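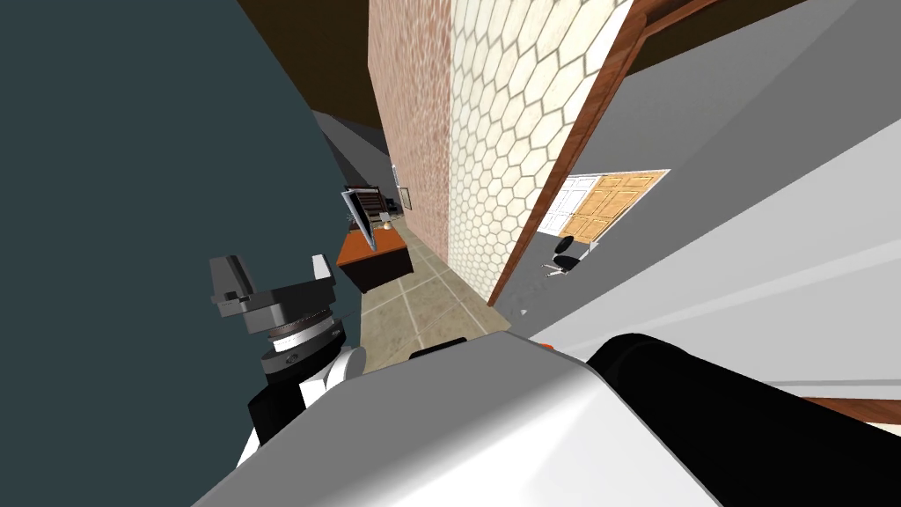 Giltau-Ringe: simulierte zweiarmige Manipulation

Version 0.4, Stand 16. August 2026
Gepflegt von Rasha Kassab und Satish Dubey, Arbeitsgruppe Semwal

Kurzfassung

Giltau-Ringe ist eine Sammlung teleoperierter Episoden aus dem Simulator Zorker. Zwei Arme mit Parallelgreifern, ein weißes Objekt, ein oranger Ring. Das Objekt soll mit dem dicken Ende in den Ring und dort kurz bleiben. Ein Mensch versteht die Aufgabe sofort und braucht danach einen Nachmittag, bis er sie per Fernsteuerung halbwegs hinbekommt. Die Sammlung enthält auch diesen Nachmittag.

Veröffentlicht sind 2.590 Episoden, davon 907 mit manuell geprüften Erfolgslabels. Der Rest trägt automatische Labels, über die weiter unten noch zu reden ist.

Wofür die Daten gedacht sind

Imitationslernen aus Bild und Gelenkzustand, Vortraining für visuelle Encoder, Erkennung von Fehlgriffen. Wer einen Erfolgsklassifikator trainieren will, ist ebenfalls willkommen und darf uns das Ergebnis gern schicken, unserer ist ausbaufähig.

Nicht gedacht sind die Daten für Aussagen über echte Hardware. Wir haben keinen einzigen Durchlauf auf einem physischen Arm, und die Kontaktphysik in Zorker hat eine eigene Meinung zum Thema Reibung. Eine Policy, die hier gut aussieht, sieht erst einmal nur hier gut aus.

Aufbau einer Episode

Jede Episode liegt in einem eigenen Ordner. Darin:

zustand.parquet: Gelenkwinkel, Gelenkgeschwindigkeiten und Greiferöffnung beider Arme
aktion.parquet: Sollwerte, wie sie vom Bediengerät kamen, ungeglättet
kameras/: eine Videodatei je Kamera
meta.json: Raumvariante, Startwert, Bedienperson (pseudonymisiert), Label, Bemerkung

Das Feld Bemerkung ist Freitext und wurde von acht Bedienpersonen mit sehr unterschiedlichem Mitteilungsbedürfnis gefüllt. Es reicht von leer bis zu einem Absatz über den Zustand der Kaffeemaschine. Wir haben nur gelöscht, was Namen enthielt.

Die Greiferkameras blicken über das Gehäuse hinweg auf die Finger. Das Gehäuse nimmt dabei einen ordentlichen Teil des Bildes ein. Bitte nicht wegschneiden: Bei zwei internen Versuchen mit beschnittenen Bildern wurden die Modelle schlechter, und wir haben aufgehört, uns darüber zu wundern. 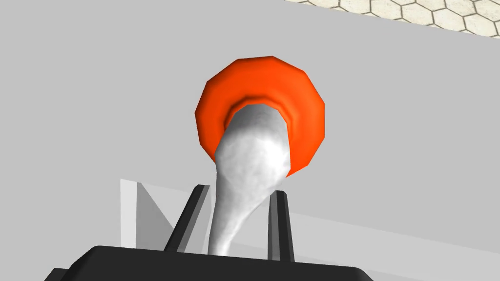 Schwierig wird es regelmäßig in den letzten Zentimetern. Das Objekt wird am schmalen Ende gegriffen, das breite Ende muss zum Ring, und dazwischen liegt genug Hebel, um jede kleine Korrektur am Handgelenk in eine große Korrektur an der falschen Stelle zu verwandeln. Geübte Bedienpersonen fahren deshalb langsam an und korrigieren in kurzen Stößen. Ungeübte fahren auch langsam an, korrigieren aber in langen. In den Aktionsdaten erkennt man den Unterschied schon am Verlauf der Handgelenkswinkel.

Im Kamerabild verdeckt der Kopf des Objekts oft einen großen Teil der Ringöffnung. Ob er davor steht oder wirklich darin, lässt sich aus einer einzelnen Ansicht häufig nicht entscheiden. Für die Labels haben wir deshalb immer alle Kameras und die Objektposen aus dem Simulator herangezogen. Die Posen liegen der Veröffentlichung bei, allerdings in einer separaten Datei, damit sie niemand versehentlich als Eingabe verwendet. Es ist trotzdem schon passiert. Uns.

Raumvarianten

Es gibt 37 Raumvarianten. Flure, Möbel, Wandfarben und Bodentexturen werden aus einem Vorrat gezogen und auf dieselbe Grundgeometrie gelegt. Der Zufallsgenerator besitzt keinen Geschmack, und wir haben davon abgesehen, ihm welchen beizubringen. Sechseckfliesen und Bruchsteinmuster in unmittelbarer Nachbarschaft sind zulässig und kommen häufig vor.

Wichtig für die Aufteilung in Training und Test: Die Varianten sind ungleich verteilt. Einige sind in der ersten Aufnahmewoche fast ausschließlich gelaufen, weil der Startwert in der Konfiguration festgeschrieben war. Bitte nach Raumvariante aufteilen, sonst misst man vor allem, wie gut das Modell Fußböden auswendig lernt. Eine vorgeschlagene Aufteilung steht in splits/raum.json.

Leere Greifer

Nicht in jedem Bild wird etwas gehalten. Anfahrten, Rückzüge und abgebrochene Versuche sind vollständig enthalten, mit offenen Fingern und Blick auf Wand oder Boden. In Version 0.2 hatten wir solche Abschnitte herausgefiltert. Danach konnten die trainierten Policies sehr schön halten und wussten nicht, wie man dort hinkommt. Seit Version 0.3 ist alles wieder drin.

Wer die Leerphasen dennoch überspringen möchte, filtert über die Spalte greifer_kontakt. Sie springt bei streifender Berührung und sollte vorher über einige Zeitschritte gemittelt werden.

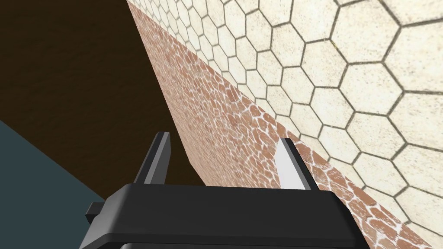 Labels

Vier Werte sind möglich:

erfolg: dickes Ende im Ring, gehalten bis zum Ende des Zeitfensters
teilweise: Kontakt mit dem Ring, Objekt nicht oder nicht lange genug in der Öffnung
fehlgriff: Objekt verloren oder nie gegriffen
abbruch: Bedienperson hat die Episode beendet, Gründe siehe Bemerkung, sofern vorhanden

Die automatischen Labels stammen aus einer Abstandsregel zwischen Objektkopf und Ringmitte. Sie verwechselt gern teilweise mit erfolg, wenn der Kopf schräg am Rand anliegt. Für Auswertungen, die irgendwer lesen soll, empfehlen wir die geprüfte Teilmenge. Dort haben Rasha und Satish unabhängig voneinander gelabelt und sich bei Abweichungen so lange die Videos gezeigt, bis einer nachgab. Strittige Fälle sind mit strittig: true markiert.

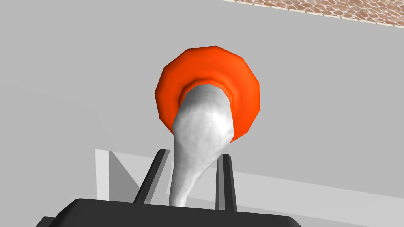 Greiferansicht: weißes Objekt zwischen den Fingern, oberes Ende am orangen Ring.

Bekannte Probleme

Der Ring ist als Polygon modelliert, Kanten inklusive. Für die Optik ist das egal, für die Kollision nicht. Liegt das Objekt an einer Kante an, kann es um wenige Millimeter springen. Solche Sprünge sehen im Zustandsverlauf aus wie ein besonders entschlossenes Manöver und sind keines.

In älteren Episoden sind linke und rechte Greiferöffnung vertauscht. Das Skript tausche_greifer.py behebt das. Es darf genau einmal laufen. Beim zweiten Mal behebt es die Behebung.

Die Beleuchtung ist gleichmäßig und freundlich. Wer harte Schatten, Gegenlicht oder flackernde Röhren braucht, muss selbst neu rendern. Die Szenendateien liegen unter szenen/, das Rendern einer Episode dauert so lange, wie man befürchtet.

Manche Kameras zeigen in einzelnen Phasen fast nur Arm oder Wand. Das Bildmaterial ist unverändert übernommen, eine Qualitätsauswahl pro Kamera gibt es nicht.

Laden

pip install flunduvico
flunduvico hole giltau-ringe --version 0.4
flunduvico pruefe giltau-ringe

Der dritte Befehl vergleicht Prüfsummen und meldet im Erfolgsfall gar nichts. Schweigen ist also gut. Wer Fortschrittsbalken mag, hängt --laut an.

Geplant

Für Dezember ist Version 0.5 vorgesehen, mit weiteren geprüften Labels und einer Kollisionsgeometrie für den Ring, die den Namen verdient. Ein zweites Objekt ist in Arbeit. Pull Requests mit Korrekturen an Labels bitte immer mit Episodennummer und Zeitstempel, „der eine, wo er fast drin ist“ grenzt die Suche leider kaum ein.

Lizenz und Zitierung

Daten unter CC BY 4.0, Skripte unter MIT. Zum Zitieren die Datei CITATION.cff im Wurzelverzeichnis verwenden und die Versionsnummer angeben. Fragen bitte über den Issue-Tracker, dort antwortet Satish meistens vor Rasha und Rasha meistens ausführlicher.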